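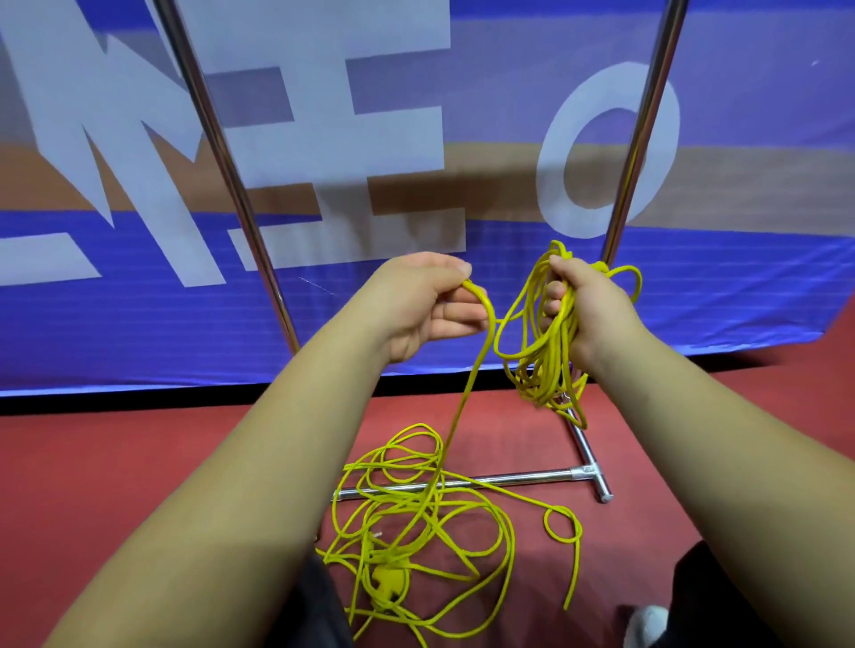

Dagmar Štefanec

Frequently asked questions (the dinner edition)

I get a lot of the same emails, mostly about soup, so I've put the answers on one page. If yours isn't on the list, the comments are open and I do read them, usually with a piece of toast in my other hand.

Who are you cooking for?

Me, my partner Kamil, and whichever of his brothers has smelled the onions. On a normal weeknight that's 4 plates. Everything on the blog is written for four unless the top of the recipe tells you something else.

Why so many dumplings?

I grew up on them! My grandmother made the big bread kind you slice with a thread, and I make those plus the little potato ones, plus a plum one in late summer that I'd happily eat for breakfast. They freeze well. Slice first, freeze flat on a tray, then bag them. Steam from frozen for eight minutes and don't lift the lid to peek, even though you'll want to.

Can I use all-purpose flour in the bread dumplings?

Yes, and I do when I can't get the coarse stuff. The texture comes out a bit tighter. I swap in two spoonfuls of semolina for two of the flour and that brings most of the fluff back. My friend Vlastimil thinks this is cheating and he's welcome to mill his own.

What's your favourite pot?

A dented enamel one from the Harkenach market, cream with a chip on the rim. I own nicer pots. I never reach for them. 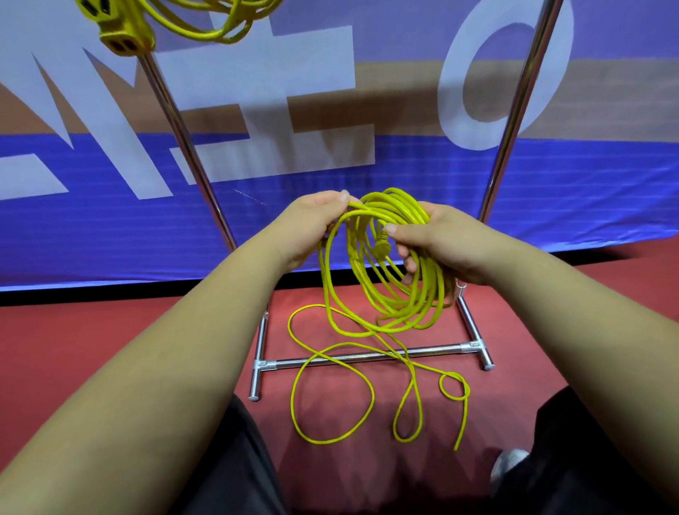

Coiling up the yellow extension cord

Do you really not own a microwave?

I really don't. We had one in the old apartment and it mostly held bread. Leftovers go in a small saucepan with a splash of water or stock, lid on, low heat. Rice too – just break up the lumps with a fork first.

My sauerkraut soup is too sour. Help?

Rinse the kraut next time, but only once, or you'll wash away everything good. For the pot you've got on the stove now, grate in a small potato and let it simmer until it disappears. A spoonful of cream at the end helps as well. Please don't dump in sugar first thing, I did that for years and it just tastes like sweet sour soup.

Where do you get your paprika?

Demirtaş, the little grocery with the green awning. They sell it by the scoop, and I buy a small bag at a time and keep it in the fridge door. If your paprika is brown and smells like cardboard, it's done its work and you should let it go.

Is anything on the blog vegetarian?

Lots! Lentils with pickles, mushroom barley, the cabbage noodles everyone writes to me about, potato pancakes with far too much garlic and marjoram.

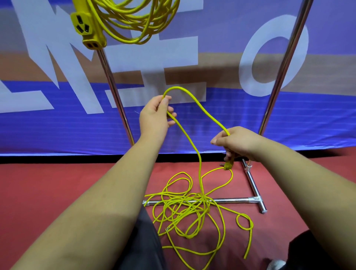 The cabbage noodles are also the ones I'd start with if you're new to all this, because there's very little to get wrong. Cut the cabbage smaller than you think, salt it, and give it much longer in the pan than seems sensible. You want it golden and a bit sticky at the edges. Lots of black pepper.

Can I halve the cookie recipes?

Most of them. The honey ones I wouldn't, the dough gets too small to knead properly. Make the full batch in December and give half away, or hide the tin like I do.

Can I share your recipes?

Please do, with a link back. If you've changed something and it was better, write and tell me, I'm always curious and only slightly jealous.

Last updated October 8, 2023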